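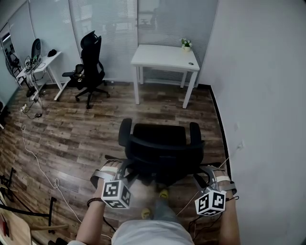 The Chair Test

The company had paid for two pairs of grippers and wanted to keep one. That was the whole assignment. I was to wear the Kastwoods in the mornings and the Skenetiers in the afternoons, do the same jobs in both, and on Friday tell the second floor which pair my hands liked better.

"Your hands," the project lead said, as though they might be sent for separately.

I had been hired in December to label pictures of drawers. Open, closed, partly open. I was good at it, and I suppose word got out that I had thumbs.

The job list ran to 14 tasks. Fold a towel. Uncap a marker. Move an egg from one bowl to another bowl, for which we had been issued a rubber egg, after some discussion. Task 7 was to take hold of an office chair by the back and push it to the far desk, tuck it in, pull it out again, and bring it home. In the spreadsheet this was called CHAIR (EASY).

The Kastwoods were the heavier pair. They closed with a squeeze like a good stapler, and they had opinions about how wide a thing ought to be. A towel was fine. A marker was fine. The back of an office chair was, to a Kastwood, a kind of rumor. I would clamp on, feel the click, take a step, and find that I was walking toward the desk and the chair was considering it.

The Skenetiers were lighter and came in a nicer box. Their manual had been translated by somebody with a real feeling for language. "Permit the finger to arrive," it said, under Calibration. I permitted it. The finger arrived somewhat to the left of where I had been hoping.

Every run was recorded, and every run had to be good, meaning that the software had to know where both of my hands were the whole time. If I turned a wrist too far it lost one. A message would come up on the monitor saying LEFT NOT FOUND, and I would look at my left, which was on the end of my arm as usual, and start over.

By Wednesday I had pushed that chair to the desk more times than anyone has ever wanted to sit there. I knew which plank made the casters drift. I knew to step over the white cable with my right foot, because my left foot had already met it. I had begun to say "excuse me" to the potted plant.

The lead came down that afternoon with a tablet.

"How would you compare them?"

"The Kastwood lets go when it's tired," I said. "The Skenetier lets go when it's bored."

She typed for a moment. "I've put 'intermittent slip, both.'"

"That's good too."

"Comfort?"

I told her that after an hour in the Kastwoods I couldn't feel my little finger, and after an hour in the Skenetiers I could feel nothing else. She asked for a number out of ten. I gave them both a six and felt I had betrayed everyone.

What the numbers were for was a robot named Gultby, who lived upstairs and had two arms and no experience. The idea was that I would do things badly in a way that could be measured, and Gultby would study the recordings and do them a little less badly, and so on up the ladder until somebody could be sold one. I had met Gultby twice. The first time it was switched off. The second time it was handing an engineer a sponge, over and over, and the engineer kept saying thank you.

On Thursday they ran it on what we had so far. Everyone was invited, and I went up and stood at the back, where the good cookies were. Someone had set a chair in front of it. The arms came up, stopped, and took hold of the chair back with what I can only call my grip, the right a little higher than the left, a thing I hadn't known I did. It pushed. The chair rolled. There was a small murmur in the room.

Then, halfway to the desk, on bare floor with nothing on it, Gultby stopped, swung the chair wide, and went carefully around a cable that was downstairs.

"What's it doing?" said somebody from sales.

"Generalizing," said the lead.

It tucked the chair in. It pulled the chair out. On the way back it dropped the left hand for a second, shook it a little, and took hold again. I put my cookie down. I had been doing that since Tuesday, for the little finger.

I filed my report on Friday. I had meant to choose the Skenetiers, on account of the manual, but on the last morning the Kastwoods got the rubber egg across in one try and set it down so gently that I stood there for a while looking at it. Under Recommendation I wrote that each pair had strengths and that the final choice should depend on the tasks. I'd seen other people write that and always wondered what had happened to them.

The second floor read it and bought a third kind, from a firm called Âu, because it came with a carrying case.

The Âu pair arrived the following week. They squeeze from the side, like a lobster, and the straps are softer. The spreadsheet has been updated. There are now 531 runs in it, CHAIR (EASY) has been renamed CHAIR, and there's a new line below it that just says CHAIR, OCCUPIED.

I asked who would be occupying it. The lead said they were still looking for someone, and how did I feel about Gultby pushing?

I said I'd want to see it without the cable first.

"There isn't a cable," she said.

"I know," I said. "Tell Gultby."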